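Subject: Re: [Domestic Tasks] Scope of the doors and passages trial

Ľubomír Skála wrote:

> Members will recall that the February paper listed door opening among the
> chores "substantially solved" in simulation. I should be grateful if the
> Vekstead group would say whether it stands by that wording. Our housing
> partners at Nirnell read it as meaning that a machine could be left to
> move between rooms in an occupied flat, and they have begun to plan on
> that footing.

Dear Ľubomír, dear colleagues,

Thank you for raising this. The wording was ours and we do not stand by it. A corrected paragraph will be sent to the list before the next call, and I would ask Nirnell to suspend any planning that depends on the earlier text.

The position is as follows. We ran 110 simulated attempts at passing from one room to another. In 35 of these the robot completed the whole task, from taking hold of the door to standing clear on the far side. In a further 29 it opened the door but did not get through. The remainder failed at an earlier stage, mostly at the handle. The phrase "substantially solved" was carried over from a test of single doors with the robot already placed in front of them, and it should not have been applied to the full task.

Double doors account for a large share of the difficulty. A person going through with a basket of washing will push one leaf with a hip and think no more of it. The robot has to judge the width left between the two leaves, keep both arms inside that width, and still have a gripper free should one leaf begin to close. Panelled doors add to the trouble, as the mouldings can catch a finger of the gripper.

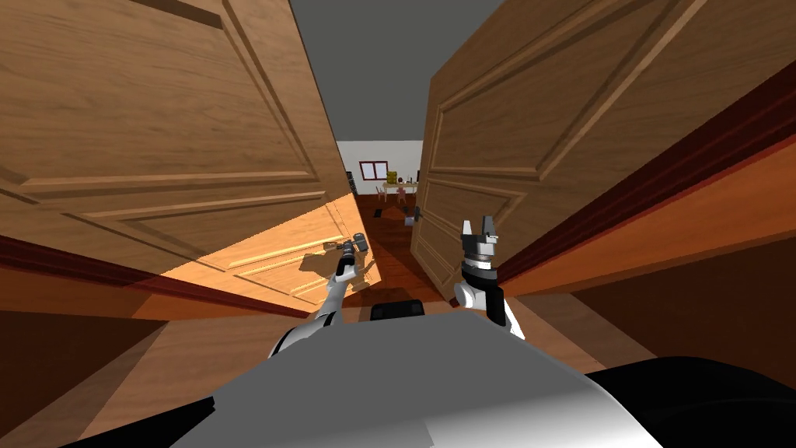
The floor beyond the door is a separate matter. Small things left lying about are normal in a home, and our planner treats anything it cannot name as an obstacle to be avoided. In a wide hall this costs a little time. In a narrow passage it can bring the machine to a halt in the doorway — the one place where a resident would least want it to stop.

On the wider question of whether household chores are within reach, our view remains cautious. Zeleke have reported better results on the shop floor, where doors are of one pattern and the aisles are kept clear. We see no grounds for assuming that those results carry over to flats. Resoven have offered the use of 11 further room layouts, which we have accepted, and these will be run with the doors set at different angles.

Comments on the revised paragraph should be sent to the list and not to me personally, so that they are kept in the archive.

Yours sincerely,
for the Vekstead group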